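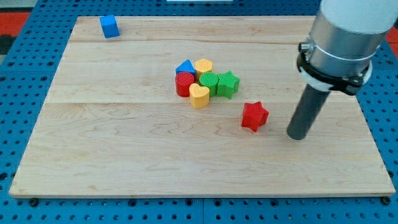 I have been reading toy marketing for most of a month now, and I would like to register a complaint about the word "open-ended." It is printed on everything. It used to mean a toy with no set way to play with it, and as far as I can tell it now means the toy costs more than the one next to it. A red cylinder, a green cylinder, a blue triangle and a yellow hexagon are about as open-ended as an object can get, and blocks like those have been around for generations without a booklet. Put the same shapes in a Drenness box and you get 20 pages on spatial reasoning and early math readiness, plus a card telling you which "invitation to play" to set out on which morning.

I should say where this comes from. My sister-in-law is expecting in the spring and I was put in charge of the group gift. I figured on one evening of shopping. Instead I fell into the reviews, and then into the articles the reviews linked to, and then into the studies the articles said they were based on.

The studies were the part that got me. Drenness has a line on its site saying children who use its sets show "measurable gains in problem solving." Measured how? The footnote goes to a summary, and the summary goes to a report, and the report followed 272 families for 3 months and asked the parents to fill out a form at the end. The parents had been sent the toys for free. There was no group that got some other toy, or a cardboard box, or nothing. Small kids get better at solving problems over any 3 months you pick. That is most of what they do all day.

I wrote in to ask about it back in November, for an earlier gift I ended up skipping. I got a friendly reply that repeated the sentence I was asking about and gave me a discount code.

Trondach is a little better, mostly by saying less. Their claim is that the blocks "support development," and I can't argue with that, in the same way I can't argue with a chair. Their subscription is another matter. A new box shows up every two months, and each one is pitched at a "window" that your child is about to leave. I don't know who can read that at four in the morning with a baby on one arm and not reach for a credit card. The windows also don't match from one company to the next. Hrytsenko puts sorting by color in a later box than Trondach does, by nearly half a year, and both of them sound completely sure.

I'm not against nice toys. I like a well-made block, I like the weight of it, and if somebody wants to spend the money because it looks good on a shelf, fine, say that. I'd trust a company that said that. What bothers me is selling ordinary play back to tired people as something they might be failing at.

Several people have told me it's harmless, since the kid gets a toy either way. Maybe. But somebody who can't afford the box still reads the ad.

Anyway, the gift. There's a secondhand place over in Destwood with a bin of mixed blocks by the register, sold by the bag. I'm going to fill 2 bags and put the rest of the money toward diapers. If I get pushback from the group I'll post an update.

Posted 23 Feb 2024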